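11 Mar 2022

Methadone down from 40 to 34 ml, supervised at Celorlow. Mild sweats, sleep broken — no cravings.

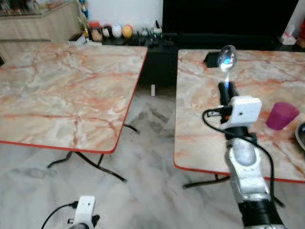

Next reduction is 2 ml, if the clinic agrees. I'd asked for a bigger step.

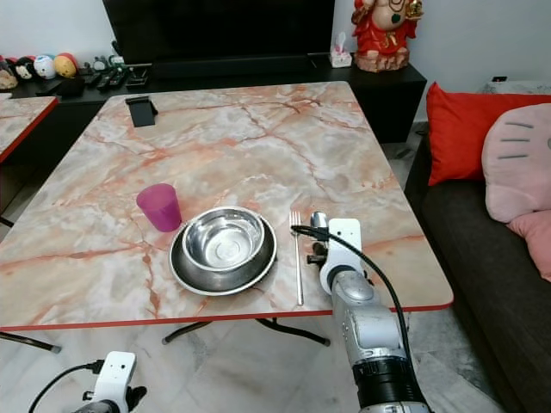 Karagiannis thought a bigger step was a bad idea before the Cinwood move, and that a slow taper held better. I've left the request off the form. 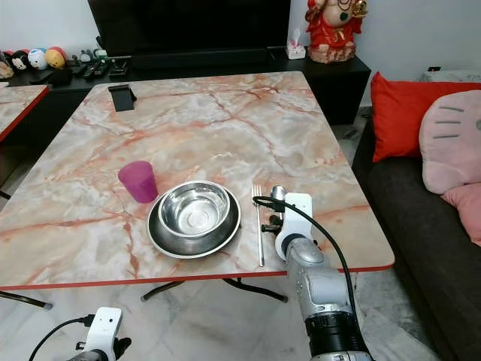 **Category:** Taper log

Naloxone kit checked, expires September. Must ask whether missing 3 doses resets the script.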